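News > Research & Education

Bornedik opens its simulated kitchen to home and classroom teachers

BRASHAM, December 30, 2020 – Bornedik, the Brasham-based robot learning workshop, is opening up the part of its work that used to happen behind a closed door. Starting this winter, people who have never programmed anything will be able to sit down at a computer, take hold of a robot arm in a simulated kitchen, and show it how to do ordinary kitchen jobs. Every job they show it will be saved as an example for Flistus, the learning system Bornedik has been building since August of last year.

The new program is called the Mancuso Sessions, after the street where the workshop has its front room. It has 16 places in the first round, and each person will record 40 examples over a stretch of evenings. No background is needed. If you can pick up a spoon and put it down somewhere sensible, you already know most of what Flistus is trying to learn.

"We've had a small group recording for months, and we all do things the same way now," said Ettore Costa, who runs the recording side of the project. "We reach for the bowl from the same side. We all pause in the same spot before closing the fingers. The system picks that up, and then it thinks that's the only way to reach for a bowl. I want left-handed people. I want people who rush. I want somebody who puts things down and then nudges them over a bit, the way my mother does with every plate on her table."

An example, in the sense the team uses the word, is one try at one job from start to finish. The person guides the arm with a hand controller while the computer keeps a record of where every joint was and what the simulated cameras saw, moment by moment. The job might be as plain as moving a bowl a short way along the counter, or bringing the hand up to an appliance and stopping before it touches. Most last well under 60 seconds. Flistus then studies a whole pile of these tries and works out for itself how to get from what it sees to what the arm should do next.

Failed tries are kept too, with a label saying so. The team is very keen that new people understand this, since almost everyone apologizes on their first evening.
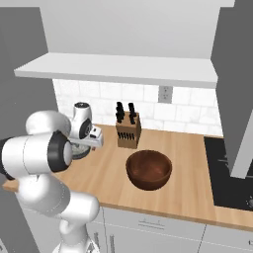
The simulated kitchen used for recording, with the arm's hand in front of the stand mixer and the wooden bowl on the counter.

Recording in simulation has been a great thing for a workshop this size. The kitchen can be put back to its starting layout with one key, so a person can go straight from one try to the next without walking around to tidy up. The bowl can start in a slightly different place each time. The light can be changed, and so can the color of the counter. Bornedik runs each saved example again with several of these changes, which gives Flistus more to look at without asking anyone to repeat themselves.

It has limits, and the team talks about them freely. Simulated contact is still rougher than the real thing. A glossy bowl in the computer doesn't slip out of a grip quite the way a glossy bowl does at home, and liquids have been left out of the first round altogether. There will be no pouring. Doors and drawers are in, though only the ones with simple handles, and the knives stay in their block for now.

Lilibeth Macapagal, who wrote the instructions for new recorders, spent much of the fall rewriting them after watching people try to follow the first version.

"I had this long page about wrist angles," Macapagal said. "People read it, got nervous, and moved like they were defusing something. So I took nearly all of it out. Now it says what the job is, where it ends, and which button to press when you're done. The examples got better right away – smoother, and a lot more different from each other. I was so happy I printed the old page out just so I could recycle it!"

Her guide also covers the things that do need to be consistent. Recorders begin each try with the arm in its rest position. They don't start moving until the task line appears on screen. If they change their mind halfway through, they should carry on and finish, as a person would in a real kitchen, and tick the box marked "changed plan." Those changed-plan tries turn out to be some of the most useful ones in the collection, Costa said, as they show Flistus how to get out of an awkward spot.

The approach has already been tried out on a small scale. Earlier this year the in-house group recorded a set of reaching and placing tasks, and Flistus learned to repeat most of them when the bowl started in a place it had seen before. When the bowl was moved close to the back wall, it often stopped short or came in too high. The team went through the recordings and found that hardly anyone had ever worked near the wall. Tasks along the back of the counter now make up a good part of the plan for the Mancuso Sessions.

Sessions can be done at the front room in Brasham, one person per evening with the windows open, or from home for anyone with a reasonably recent computer. Bornedik will lend the hand controller and mail it with a return label. The first meeting is a video call where Macapagal walks people through a practice kitchen and everyone gets to bump into things for a while. Nothing from the practice kitchen is saved.

Each recorder will be able to see their own examples played back, and can ask for any of them to be removed before the collection is closed. The recordings hold the movement of the arm and the simulated pictures only. They contain no voice or video of the person at the controls. Names will be listed on the project page for those who would like to be thanked there.

Bornedik plans to share the full set of examples with schools and hobby groups once it has been checked, along with the instructions, the task list, and notes on what went wrong. "Somebody else is going to look at these and see something we missed," said Costa. "I really look forward to that part."

To ask for a place, write to the workshop through the contact form on the Bornedik site and mention which evenings suit you. Teachers who want to bring a class should say so in the message, and Macapagal will get back to them about a shared booking.

Filed under: Robotics, Machine Learning, Community Programs

3 comments

deb_in_brasham
Does it matter if I've never played video games? My son says the controller is the hard part.

Lilibeth M.
Not at all, Deb. Two of our current recorders had never held one. The practice call is long enough to get used to it, and you can book a second one if you like.

Tomasz
Glad to hear the failed tries are being shared. Will the playback tool be included with the set, or only the raw recordings? I'd like to use it with my after-school group and most of them will want to watch the arm move before they look at any numbers.

More from Bornedik

Flistus learns to put things back where it found them
What we changed after our first summer of recording
Notes for teachers: a one-hour lesson on learning from examples
Front room hours and directions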